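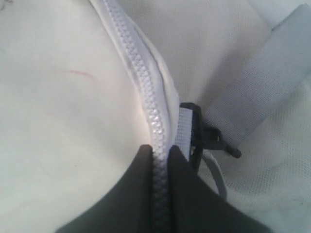

Floveck bags README

Data card for the bag and zipper part of Floveck. Put together by Ruth Puma, last touched 30/03/2019. Still rough, sorry, will tidy the headings later.

What's in it
2,755 clips. Opening, closing, straps out of the way, strap adjusters, flaps. 1,925 have notes on zipper state (open / shut / part way). The rest only have a bag name.

Bags
Soft white or off-white fabric, mostly. Duffel types, zip tops, carrying straps. Not washed between sessions so smudges and pen marks stay, please don't filter them out. 17 clips tagged "slack" are where the fabric folds over onto the teeth. Keep those seperate, they throw the averages off.

Folders
grukska = zippers only
pacheco = whole bag on the table
dostport = straps and handles
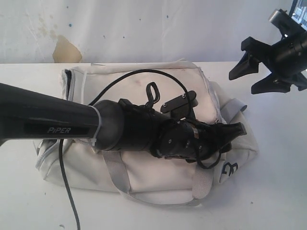

Does a corner count as part of the same zipper run?
Same run, one id, even where the track curves around the end of the bag. Only start a new id if the slider changes.

Known problems
- strap notes in dostport use 2 spellings of "adjuster"
- January clips have no bag name at all, match by hand
- "part way" was used loosely early on, anything from a hand's width open to nearly shut
- light gray and white zippers share a tag

Fixes to Ruth, one folder per message please. Dont rename files, the notes point at them.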